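Section 5: Setting up the Mumar counter rack

Read this section before placing food on the rack. Wash all clear parts by hand in warm water and let them dry.

1. Wipe the counter and place the rack at least 5 inches from any stove or heater.
2. Slide each arm on until it clicks. Do not force it.
3. Check that the arms are level – a tilted arm lets food slip. 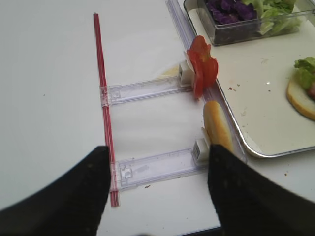
Can the parts go in the dishwasher?
Wash them by hand only, as high heat will warp the plastic.

4. Chill greens before use and take out only what you need for one meal.

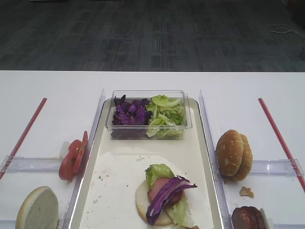
Keep cut greens covered in the refrigerator until serving time. Dry them well after rinsing, or the bread will turn soggy. Strong colors can stain, so give purple cabbage its own side of the container, with the pale lettuce on the other. Brush up crumbs between sandwiches.

5. Load the wettest items last.

Caution: Do not lift the rack by its arms. 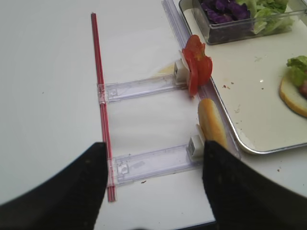

Juicy foods need a sharp knife and thick, even cuts. Drain the pieces on a paper towel for a minute before loading. Tomato slices can stand upright beside the clip, as long as they are stacked close together. Rinse the clips after each meal.

For spare clips, write to Drillico and give part number 26.

Revised 12/8/18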